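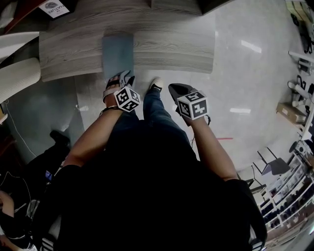
Crossing a pale, glossy floor, seen from above.

FOR IMMEDIATE RELEASE

Noston Law Firm Asks What Online Claim Calculators Are Really Counting

NOSTON - Lykkegaard Injury Law wants people hurt in falls to think twice before they trust a website that promises to price their case in a few clicks. The firm put the same made-up claim, a broken wrist on a wet store floor, through 5 free settlement calculators in February. The lowest answer was $3,446. The highest was many times that, and the site offered no reason for the gap.

"We would like to know where these numbers come from," the firm said in a statement. "We asked. Two sites sent us a sales brochure and the rest sent us nothing."

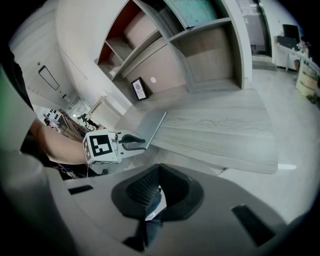 Most of the calculators ask for medical bills, lost pay and a pain score, then multiply. None of the ones the firm tried asked whether there was a warning sign, who saw the fall, or whether the store had insurance. Anyone with a thin silver laptop on the table, like the one in the photo, can get through the questions before the coffee is ready. What comes back is a dollar figure in large type and a box asking for a phone number. The firm suspects the box is the point.

One of the sites, Clillow, says its estimates draw on "over 1,000 real outcomes." It does not say which states they came from, how old they are, or whether cases that paid nothing were included. Leaving out the zeros would make any average look better.

Lykkegaard also looked back at 173 of its own closed fall claims. The firm warns against reading much into them, as they come from one office and mostly from two counties. Still, bills alone were a poor guide to what was paid. Arguments over fault moved the result far more often.

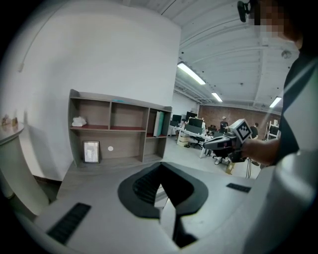 Person standing, at right. Face pixelated.

The firm admits it has a stake in this, and that law firm ads deserve the same hard look. It suggests asking any lawyer or website how a figure was reached, and who gets your contact details afterward.

A free question-and-answer evening on fall claims will be held Wednesday at 6:30 p.m. at the firm's Ikby Street office. No estimates will be given.

Contact: Lykkegaard Injury Law, Press Desk, Noston

###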